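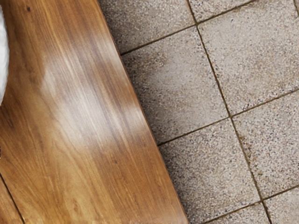
The workshop at Fehr's Paltamwood site takes in used estate cars and small vans, most of them between three and eight years old, and prepares them for resale. The head of vehicle preparation has run it since the site opened. We spoke on 29/11/2019, mainly about automatic gearboxes, which account for a growing share of the work.

"The first thing we do is read the fault memory, before anyone drives the car," the head of preparation said. "If you clear the codes first and then drive it, you have lost the history. We print the report and it stays with the job card."

After that comes a road test over a fixed route of 15 miles. The route includes a long climb, a stretch of dual carriageway and a section of stop-start traffic through Dekiseck. The tester records the fluid temperature at the start and the finish, and notes any gear change that feels late or harsh.

Asked whether a fluid change is carried out on every automatic, the answer was no. "We go by the maker's schedule and by the condition of the fluid. Some makers call it a lifetime fill. I don't argue with that on a young car with low mileage. On an older one that has been towing, I want to see a sample."

The sample is taken from the level plug with the gearbox at the temperature given in the workshop manual. Colour alone is treated as a weak guide. The technician looks for metal particles on a white cloth and for a burnt smell. If either is present, the sump comes off and the magnets are inspected.

"Fine grey paste on the magnets is normal wear. Slivers are another matter. At that point we price a rebuild, and quite often the car goes to auction with the fault declared."

Between the start of the year and the end of October the workshop handled 339 cars with automatic gearboxes. Of these, 190 had their fluid changed and 20 were rejected for retail sale. The remainder passed without gearbox work. The head of preparation was cautious about drawing much from the totals. "It depends what the buyers bring in. A batch of former hire cars will look very good. A batch of part exchanges won't."

The site uses a diagnostic system supplied by Fereck, which replaced two older units last October. It reads clutch adaptation values as well as stored faults. These values show how far the control unit has moved from its factory settings to allow for wear. Fehr has set its own limits, tighter than those in the manuals, and a car outside them is given a second road test.

"Adaptation is useful, but it hides things from the driver. The car will feel fine until the unit runs out of range. Then it gets bad quickly, and the customer says it happened overnight."

Resetting the values after a fluid change is done only where the manual calls for it. The relearning drive that follows has to be completed in full, with light throttle and every gear used in turn.

On what a private buyer should ask for, the reply was brief. "Ask for the invoice for the fluid, with the grade written on it. A stamp in the book tells you the car was serviced. It doesn't tell you what went into the gearbox."

Buyers at Paltamwood can ask to see the job card for any car on sale, including the original fault report. The cards are kept at the service desk.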